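Evaluation of the Mirkine Wrist Camera Kit for Small Robot Arms

Project report, group 4: Annag Cowie, Angus Paterson, Lorna Ritchie
Supervisor: Davina Buchanan

1. Task

Our laboratory has two arms from Lolter which are used in the second year course. Until now they work without vision. In September we received the task to review the Mirkine kit, which is sold for small arms of this class, and to say if the department should buy a second one. The kit costs 830 dollars and contains the camera, a bracket for the wrist, a cable with clips and one year of access to the software.

2. Mounting and setup

The bracket fits the Lolter wrist without drilling. We needed 40 minutes for the first mounting, and most of this time went to the cable, which must have enough length for the full turn of the last joint. The manual is clear on this point, but the drawing shows an older bracket with different screws. Ruairi Carnegie from the workshop lent us a shorter key, and after this the work was easy.

The software found the camera at the first start. The calibration uses a printed sheet, and the user moves the arm by hand to several positions. We found this step well explained.
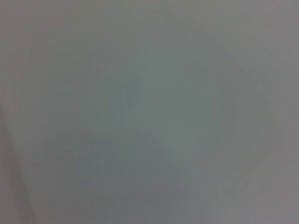

Focus was the part of the review where we had the most discussion. The lens is set by hand with a small ring, and the software gives no number for sharpness, so the user must judge by eye. A view as blurred as this one, with only a pale, roughly round patch near the middle and soft gray on all sides, gives the detection nothing to hold on to, as there is no edge it can follow. We would expect from a product at this price a warning message in such a case. The software has none, and the saved pictures go into the same folder as all others.

3. Recordings

We saved 147 pictures over the project and sorted them by hand into "usable" and "not usable". Sorting was slow work. The viewer shows only one picture at a time and has no key for delete – we wrote a short script for this, which is in the appendix.

4. Support

We wrote to the seller, Chaudhary, two times. The first answer came the next morning and was friendly. They told us that a focus lock is planned, but they gave no date. Our second mail, about the old drawing in the manual, is still open.

5. Recommendation

We recommend to buy the second kit, but only together with a spare cable. For the course, the students should get a page of instructions for the focus ring, and Lorna has started to write it.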